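**Demonstration gathering** (robotics) - the collecting of worked examples from which a learning system picks up a task. Often done in simulation first, lab plates being a common subject.
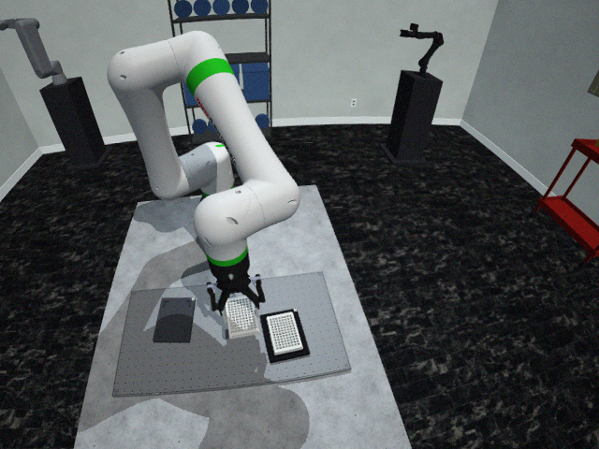

*Simulated arm with a well plate, second plate in its holder.*

Each run is saved as one episode. Camera views, joint angles, gripper state. Failed runs kept too, but labelled seperately.
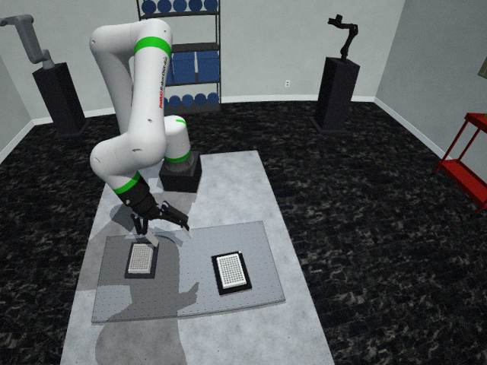
Start positions get shifted a little between episodes - otherwise the system just learns one path by heart. The Plaltby set, put together by Fumiko Sakai and Haris Dervishi, holds 1828 episodes over 8 room layouts.
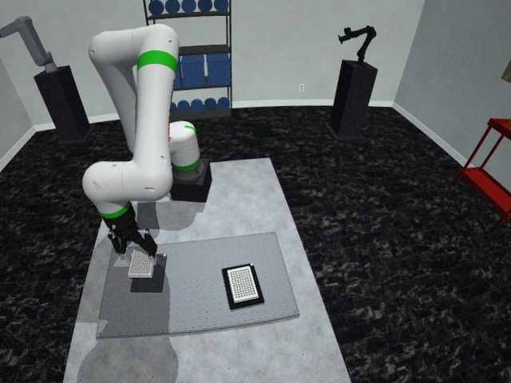 Main weak point is contact. Simulated plates slide and seat differently to real ones, so a small real-world set is usualy added.
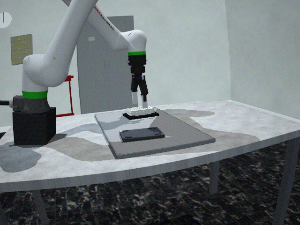 See also: teleoperation, imitation learning, Wimora format.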